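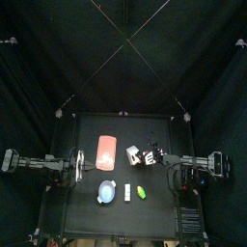 Breadcrumb: Threads > Small Kitchens > Narendra Agarwal

1/ I keep being told that a tray on the table will fix my mornings. Put everything that lives on the table onto the tray, the advice goes, and the mess turns into an "arrangement." Fine, but look at an ordinary tabletop: salmon-red tray with rounded corners, and below it a light-blue bowl with white handles, a little white block and a corn-shaped toy, all lined up on the bare table. The tray has a faint white design on it, and I suspect the design is what people pay for.

2/ The piece that set me off was in the Ponmont newsletter, March 31, 2018. It claims a family saves 94 hours a year by "zoning" its table. No word on who held the stopwatch.

3/ Veronica Ardeleanu swears by it. She has had a zoned table since June and says breakfast is calmer. Her kids also moved up to a later school bus in June. I asked which one did it and she changed the subject.

4/ My own test, such as it was: six days with a tray, six days without. With the tray I had to lift the tray to wipe the table. Without the tray I wiped the table.

5/ I'll grant the bowl. A bowl with two handles is a good thing to own. You can carry it with oatmeal in it and keep your thumbs out of the oatmeal. I have no quarrel with bowls.

6/ Toys are where the whole system falls down. Ponmont says every toy needs a "home zone" away from the food. Have these people met a four-year-old? The corn goes where the corn goes.

7/ Somebody sent me the Vostalmont set as proof I'm wrong. Tray, liner, two dividers, a booklet. The booklet is longer than the lease on my first apartment. One divider is for "items in transition," meaning junk.

8/ Went and read the reviews. There are 673 of them and the ones I got through nearly all say "looks great." Looks great doing what? I'd like one review from a person who had it for a year and spilled something.

9/ If you already have a tray, use it to carry cups. I'm keeping mine for that. Veronica wants me to try another month with the dividers in and I said she could lend me hers.

Recent threads
Horgan drawer liners, six months on
Do you need a second dish rack?
Nommont jars and the lids that don't fit
Why I stopped labeling the spices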